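Friday, January 10, 2020
Bay notebook, visitor day

Visitors from Kvam due at ten, arrived at twenty to. Twelve of them, which is two more than we have safety glasses for, so they went through in two batches and the second batch got the coffee first. The second batch asked better questions. Draw your own conclusions.

Ran the Oken cell first as agreed. Warm-up cycle fine, home position fine, then the controller asked for a password nobody on shift has typed since April. Found it on the inside of the cabinet door, where the security policy says it must never be. Total delay long enough for one visitor to ask if this was part of the demonstration. I said yes.

Cycle counter stood at 598 when we started. I had hoped to hit 600 in front of people, and mentioned this out loud, which was a mistake, as they then watched the counter and ignored the arm. Polite applause at 600. The arm was doing something much harder at the time.

Speed: left the override low the whole morning. A man in a very good coat wanted to know if it could go faster. It can. I told him the limit was for the benefit of his coat.

Second half was the block work in the gray enclosure. Layout as on the setup sheet: red box toward the back wall with the colored blocks on it, yellow between the two blues, green behind. Black bracket out on the floor to the left, both screws in it. Kids' colors go over very well with purchasing people, I have noticed. They will stand in front of a yellow block far longer than in front of a gearbox.

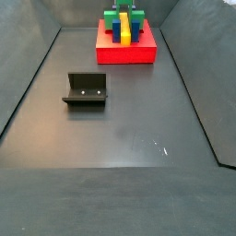 Someone asked what the whole thing costs and I gave the Lestenon figure for the enclosure panels only, 3000, and let the silence do the rest. Sales can sort it out with them. Ulton are apparently quoting for the same job, and the visitors had their brochure rolled up in a jacket pocket all morning, like a newspaper on a train.

For next time:
Buy more safety glasses.
Sweep the enclosure floor, there are white specks on the right-hand side and I kept looking at them while I talked.
Move the password somewhere less embarrassing.
Say nothing about the counter.
Name tags are useless if they are all printed with the company name and no other name.

Glasses back in the drawer, one pair missing. Counter reads 612 at shutdown, log saved under the visit folder. Monday crew, the override is still turned down, so don't open a fault ticket about slow cycles.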